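Hospitality Operations, Unit 7: Hot Drinks to Go
Handout 2 – Cups, Lids and Handover

Read this before the practical at the Murnent counter. Bring it with you, as there will be no spare copies.

Cup choice
A to-go cup has three parts to check: the wall, the rim and the lid. Single-wall cups need a sleeve for tea and black coffee. Double-wall cups do not. Cups and lids from different suppliers often look alike and do not seal, so keep each lid stack with its own cups. The Gulalier order comes in boxes of 900 and goes on the lower shelf.

Filling
Leave a finger's width below the rim. Milk drinks with foam may go slightly higher under a domed lid – flat lids need the full gap. Wipe the rim before the lid goes on.

Lidding
Set the cup on the counter. Place the lid level, press at the back edge, then work both thumbs around to the front. Run one finger around the rim to find any gap. Turn the drinking hole away from the side seam, where leaks usually begin.

Handover
Hold the cup by the lower half of the wall, never by the lid. Put it down within the customer's reach and let go before they pick it up. Printed cups are set with the design facing the customer. Write order marks on the lid in grease pencil so the print stays clear.

For your log sheet, note the drink, cup size and lid type for each order.

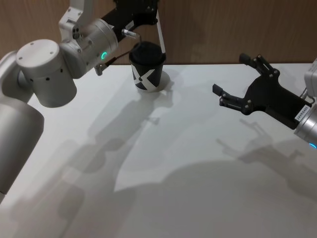
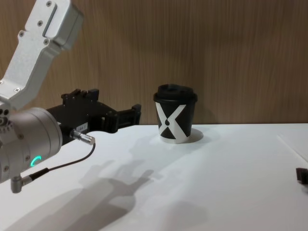
Fig. 2. Black to-go cup with white X print, lid on.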